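February, morning. Casein paint, batch 4

Picked up from yesterday's notes. The Catterall recipe calls for soaking the casein overnight, and the last two batches went lumpy at the bottom of the jar. Used the Sereo powder again so only one thing changes at a time. Weighed 60 g into the big jar, added cold water, stirred, lid on, left it on the shelf by the sink until 9:15.

Borax went in dissolved in hot water, a little at a time. It thickened within a couple of minutes and went to a smooth honey consistency. No lumps when strained through the nylon. I think the earlier trouble was the borax going in half dissolved. Total after thinning was 1,175 g on the bench scale, jar subtracted.

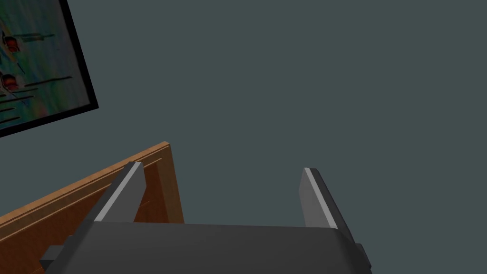 Split off 243 g for the pigment tests and kept the rest plain. Terre verte wets out easily. The ultramarine floats and needs a few drops of alcohol first, then mulling. Do not skip the mulling, the test card from batch 3 is full of blue specks.

Brushed out on three grounds:
Chalk gesso panel: good, dries matte, slight drag on the second coat.
Asska board, unprimed: sinks in, patchy, needs a size coat.
Old lime plaster offcut: best of the lot. Very even.

Rub test on the plaster piece after roughly four hours: faint green on a dry cloth, more on a damp one. Will repeat after it has had a week to cure.

Smell is fine so far. Batch 2 turned on day three, so the plain portion is in the fridge, labeled, with a drop of clove oil.

To do: order another 1,000 g of casein from Clamow, we are nearly out. Wash the nylon strainer before it sets hard. Try half the borax in batch 5.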